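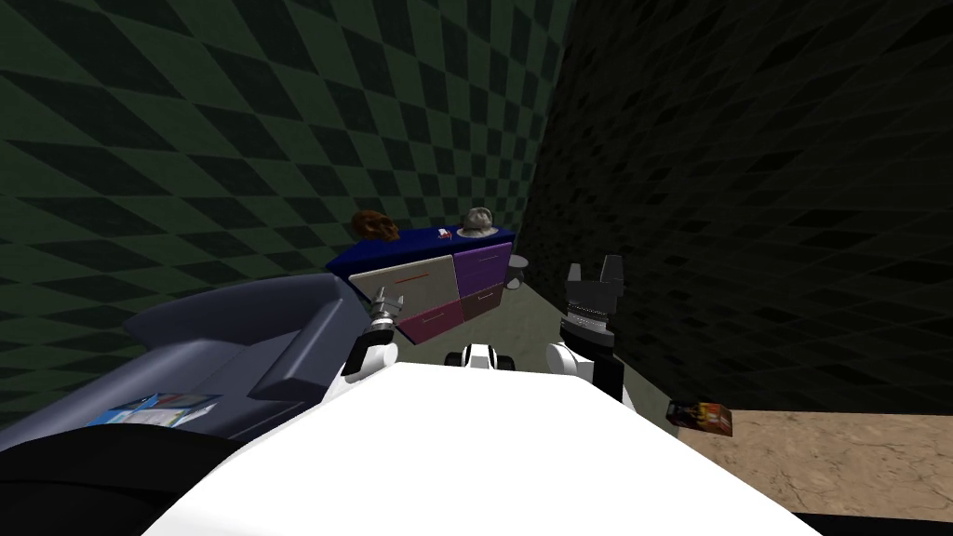
Computer render: two robot arms, grey sofa.

How to write a band bio someone will finish reading

Bożena Sowa
Filed under: Getting gigs

I book a small room called Parkus, and before that I played keyboards in a band called Kyriakidis, whose bio ran to 700 words and mentioned the word "journey" four times. I wrote it. Consider what follows a form of community service.

A bio has one job: to let a stranger decide whether to put you on a bill, play your song or write two lines about you in the local listings. The stranger is probably eating lunch at the time.

What you need before you start

A list of everyone in the band, spelled the way they want it spelled. The titles and years of anything you've released. Two or three shows you're pleased to have played. A timer, if you're the type who spends an evening on the first sentence.

Step 1: Say what you are

Your first sentence should give the name of the act, where you're from and the kind of music you play, in words your aunt would recognize. "Studance are a four-piece from Hamilton who play fast, tuneful synth-pop" is a perfectly good opening. The version they first sent me began "Born from the ashes of silence," and I had to go and listen to find out whether they had a drummer. (They do. Lefteris Katsaros. Very loud.)

If you can't agree on a genre, pick the one that would annoy the fewest people who turned up expecting it. "Genre-defying" tells me you had an argument and stopped.

Step 2: Sort out who's who

Name the members and what each one plays. If someone uses a stage name, decide now which name goes in the bio and use it everywhere, including the posters and the songwriting credits. Sayaka Oda performed for years under a different name on every release and still gets mail from people asking her to introduce them to herself.

Stage name first, legal name in brackets, once. After that, leave the legal name to the bank.

Step 3: Put the facts in order

Start with the newest thing and work backwards. A booker wants to know what you're doing this year. Your origin story can have a sentence, two if there was a fire.

For each release, give the title, the year and whether it's an album, an EP or a single. Don't call something your "critically acclaimed debut" on the strength of one review, particularly if the review was by your bass player's flatmate. If you charted somewhere, say which chart and how high. "Reached number 13 on campus radio" is modest, but it's a fact, and I'll take it over "took the airwaves by storm" any day of the week.

Step 4: Use one quote, if you have a good one

It should come from someone outside the band and it should say something about how you sound. Yogesh Bhatt wrote of one act that they "sound like a wedding where both families brought a band," and I booked them before I'd got to the end of the line.

Get the wording right and credit the person who said it. Trimming is fine if the meaning survives. Three dots that turn "not as bad as last time, almost good" into "... good" will be noticed, usually by the writer, usually at your show.

Skip the inspirational quotations from dead statesmen. They weren't talking about your EP.

Step 5: Cut it down to three lengths

Long: about 150 words, for your website and press kit.

Short: two or three sentences, for festival programs.

Tiny: 10 words or fewer, for the poster. This is the hard one. Write it last and let the person in the band with the least patience do it.

Paste the text straight into the email as well as attaching it. I once received a bio as a picture of a printed page, lit by candle.

Step 6: Read it aloud to someone who doesn't like you much

Christos Theodorakopoulos, who does our sound, has done this for half the bands in town. He reads the thing over the talkback mike in a flat voice while they set up. Any line that makes the singer look at the floor comes out — it's quicker than editing.

Step 7: Date it and keep it current

Put the month at the bottom of your own copy and look at it again whenever something changes. If your bio says the new album Samatum is "coming this February" and the leaves are turning, I'll assume you either broke up or forgot. Check the links while you're in there. Check the phone number too. One band's went to a tile showroom for 10 months, and the showroom was by all accounts very polite about it.

Next in this section: Writing a stage plot with more than one colour of pen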